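About Us

Hi, and welcome to Plendik! I started this little site on Sep 3, 2020, after one too many dinners where I talked about orbital habitats until the plates were cleared. My family suggested (kindly) that I write it all down somewhere, so I did.

Plendik covers small spacecraft: how they get built, how they get tested, and what happens to them once they're up there. I'm not an engineer by training. I worked in the parts office at Pathak for 8 years, ordering valves and seals, and I picked up most of what I know by asking people what the things were for. 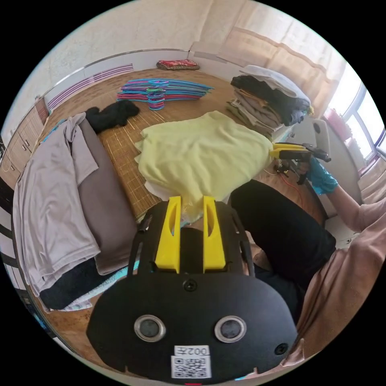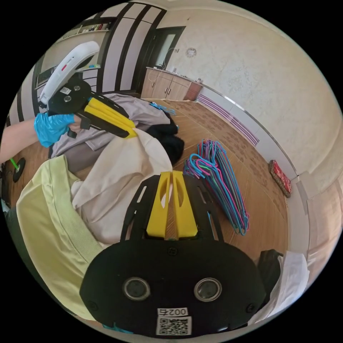

The first post was a very long one on pressure valves, and it got 20 readers, most of them related to me. Now more than 3000 people get the newsletter, and I still can't quite believe it! Every November I also drive up to the Ploltard open days in Prultirberg, walk through the test halls and come home with a notebook full of scribbles. Those write-ups are the ones people email me about the most, so if you're new, start there.

There are 70 articles in the archive, all free to read. I don't take payment from launch companies, and if I get something wrong I fix it and put a note at the top of the page with the correction.

Got a question, or a story from your own time in the business? Use the contact form. I answer everything myself, usually in the evening, so give me a few days.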